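Notebook, textile finishing bench
December, Monday, entry 16

Purpose: to determine whether the green cotton cloth from the Duan lot holds its dye under ordinary laundering. Present: Karim Radwan, Kenza Morsy. Samples were cut by Essam Ashour and conditioned overnight.

Swatch 718 was washed for 16 minutes with the standard detergent and pressed between two white cotton squares. Slight transfer was noted on the lower square, none on the upper.
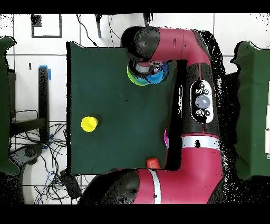

The second swatch received the salt rinse before washing. Transfer was fainter and confined to one corner. Dr. Morsy considers the rinse worth retaining, subject to a repeat with harder water. The Urum lot has not been tested.

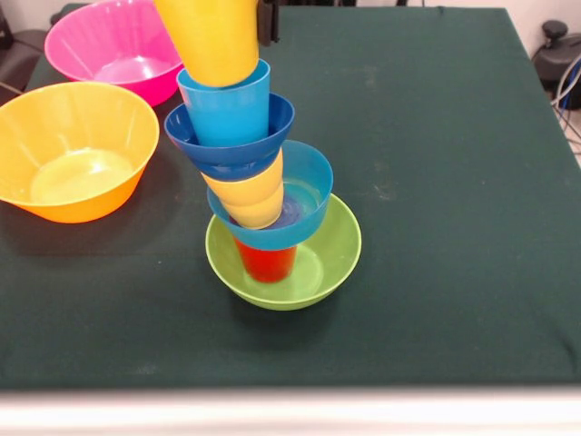 Rubbing tests were carried out dry in the afternoon and will be repeated damp. The grading of dark shades remains a difficulty, as the gray scale was prepared for lighter goods. For the written record, the shade term "dark green" is to mean a tablecloth color such as the one under the stacked cups and bowls, and the lime green of the bottom bowl is to be entered separately as "light green." Earlier pages use "green" for both and should be corrected.

Outstanding: damp rubbing, hard water repeat, new white squares from Zasico. E. Tarar to countersign.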